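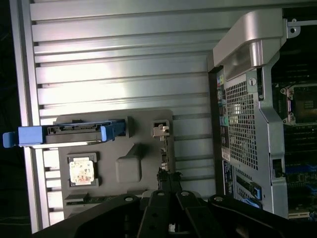

Wiremu Hollis asked whether a person ought to practise a job on the bench before trying it through the arm, and his answer to himself was yes, every time. We took him at his word. Everyone on the Nulla project now does each step with bare hands first, then by remote control.

Teaching by remote control: the computer job

The work is putting parts into a desktop computer and taking them out again. An operator moves the arm from a separate set of handles, and the arm's movements are saved along with the view from its wrist. Parts such as the processor, the memory and the hard drive caddy each have their own place on a fixture plate, next to the open case.

We started in January with the drive caddy. Processors came later and are still the slowest part of the job. The chip has to go down flat, and the operator cannot feel the socket through the handles, so it is all done by eye.

So far we have 700 saved runs from 4 operators. A run is kept if the part ends up seated and nothing has been forced. Runs with a long pause in the middle are kept too, but marked – Ga-eun Yook wants to compare them with the smooth ones.

Notes for new operators

Sessions last 28 minutes, with a break of 5 minutes before the next. Put every part back in its own recess before you start saving. Come down slowly over the memory slots and stop if the module tilts.

Guiding the arm by hand is kept for short moves, mainly turning the caddy before it goes in. Those runs are stored separately under Te Moana.

Page last changed 27th February.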